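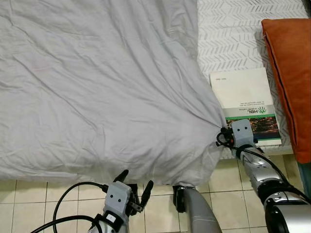
Fig. 1. Light gray duvet, one corner gathered, over a tiled floor.

Search this site Go

Friday
Asanka Samarakoon

Notes for session 7: Reading claims about bedding and sleep

Start with the warmth rating. A shopper sees a number on a duvet label and takes it as a fact about how warm they will be at night. It was measured on the duvet. Their bedroom, their pajamas and the person next to them were left out.

We looked at two sellers last week, Brotus and Skalau. Brotus says its customers "sleep deeper." Deeper than whom? The leaflet gives 2226 replies to a customer survey and never says how many people were asked. If you only hear from buyers who bothered to write back, you are mostly hearing from people with strong feelings. Write that in the margin of anything with a survey in it.

Skalau did run a trial, and I'll give them some credit for that. It lasted 2 nights. The sleepers knew which duvet was the new one, and they got to keep it afterward. I would be cheerful on the form too.

Thread count is the next problem. Valente sells a cover marked 3000. Ask how the threads were counted. If a yarn is twisted from several thin strands and each strand goes into the total, the figure climbs and the cloth stays the same. A high count may still come with a nice cover. You can't tell from the number.

Words to circle when you see them: breathable, hotel quality, clinically inspired. The last one means no clinic has to have been involved.

The Trostthorpe handout argues that heavy bedding calms people down. Read it before next time, and check who chose the comparison group. I have doubts about page 2, but find your own first.

Bring one label from home. Photos of labels are fine if the small print can be read.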